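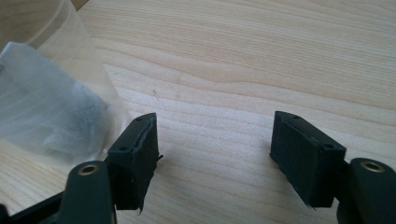
Aiman Sopacua

The gripper has been on the bench most evenings this month, so I have more to report than last time. Most of it concerns the finger pads.

For those who joined after the summer, we are building two versions of the same gripper. One is held in the hand and worked with a squeeze lever. The other will go on the end of the arm that Adel Younis has been putting together on the shelf by the back window. The fingers are meant to be the same on both, so that whatever we learn with the hand-held one carries over. The arm still has no working elbow, so the hand-held one is where all the work has gone.

The fingers open and close well now. In the summer one side used to arrive before the other and push things across the table. Ruth Yupanqui traced that to the link on the left side, which had been drilled slightly off. She made a new one from the same drawing and put both through the drill press in one clamping, and the fingers have met in the middle ever since. If you make a pair of anything for this project, please do it that way.

The rings at the tops of the two arms, the brass-coloured ones, are staying. We talked about leaving them out to save time on the second set, and Ruth and I both think that would be a mistake. The first arms we made had plain holes and they went oval. I would sooner spend an evening pressing rings in than do the arms a third time. There is a small packet of spares in the drawer marked Jindurwood, which is the name we have given the project so that people stop putting its parts in with the clock repairs.

Now the pads. Each finger carries a black block with a rubbery covering on it. We chose a covering because the bare block would not hold anything smooth. The covering grips very well. The trouble is keeping it on. The left pad has started to shed along its inner edge, and a strip of it now hangs down with a curl at the bottom. The right one is better, with only a small flap coming away at a lower corner.

Doaa Soliman asked whether it was the glue or the edge, and I think it is the edge. We cut the covering level with the face of the block and stopped there, so the join sits exactly where things rub against it as the fingers close. Anything with a stiff rim catches it. Plastic bags catch it too, which surprised me. We have been practising on bags a good deal because Adel wants the arm to be able to sort the odds and ends box, and nearly everything in the odds and ends box is in a bag.

Bags are hard in their own right. A block or a tin sits still and you close on it. With a bag you can have the pads in what looks like the right place and close on nothing but loose film, and then the contents stay where they were while the bag stretches. Rami Twal has the best hand for it. He comes in low, with the fingers nearly touching the table, and closes slowly on the lump inside. He has been patient about showing the rest of us. I still go in too high.

What we plan to do about the covering:

First, wrap it. The next pair will have the covering taken over the edge and a little way round the back of the block, so that the join is out of the way. Ruth has cut a paper pattern for this and pinned it above the guillotine. Please leave it there.

Second, round the edges of the blocks before anything goes on them. At the moment they are square, and a square edge under a thin covering is asking for a split. A few strokes with the fine file will do, then a wipe with spirit, then leave the block alone until it is dry. I know we were in a hurry with the first pair. I was the one in a hurry.

Third, try the other glue. Rami has a tin of Zolska contact adhesive at home that he used on boot soles. It needs to go on both surfaces and be left until it is tacky, and it smells, so it will be done outside under the lean-to and not on a class night. If it works on an offcut we will use it on the real thing.

Doaa has also suggested giving up on a covering altogether and casting the pads in one piece from something soft. I would like to see this tried. It would mean making a mould, and the screw holes would have to be got right, as each block is held by two screws through the top and there isn't much room to move them. She is going to bring in a mould she made for door stops so that we can see how clean the corners come out. Until then we carry on with the covered ones.

A word on testing. In January we wrote on the whiteboard that a pair of pads ought to last 1000 closings before they need new covering. I can't tell you how far the present pair got, for the simple reason that we did not write it down. There is now an exercise book on a string by the bench. Put a stroke in it for each closing, or if that is tiresome, put down how long you were at it and what you were picking up. Mention any bag, anything with a rim and anything oily. One of us will add it up.

On the spring: the one in the handle at present is the stiff one, and several people have said their hand tires. Adel has wound a lighter one and it will go in at the next session. If you find the fingers no longer open fully by themselves, that is the new spring and we need to know. Please don't bend it to help it along.

On the tables: we have been using the pale wooden one for gripping practice. It is a good surface for it, level and smooth enough that things slide when you get it wrong, which is what you want when you are learning. Please don't file or glue on it. Gluing is done on the old door, and filing at the vice.

On money: the covering, the rings and the screws for the second set came to about 60 pounds, and that has been paid out of the tin. El Sherbiny's in the market had the screws in the length we needed and let us have a mixed bag. The motors for the arm will be a good deal more and will have to wait until after the open day. If anyone has a motor from a dead printer or a car window, Adel will look at it, though he would like it noted that he has enough motors from microwave turntables.

Adel's elbow, since people keep asking, is held up by the bearing. The one he ordered turned out to be the right size outside and the wrong size inside. He is turning a sleeve for it on Ruth's lathe, the small Grudmont, and expects to have the joint moving under its own power before the end of the year. Once the elbow works he will fit the old fingers first, loose covering and all, and keep the new pair for when it has stopped knocking into things.

The next bench evening is the usual one, from half past six, door on the side street. We will be stripping the old covering off both blocks, cleaning up what is underneath and cutting the new pieces from Ruth's pattern. It is easy work and you don't need to have been before. Bring an old knife if you have one, as our scrapers have gone missing again, and an apron if you mind about your clothes. If you have the scrapers, they go on the hooks next to the vice.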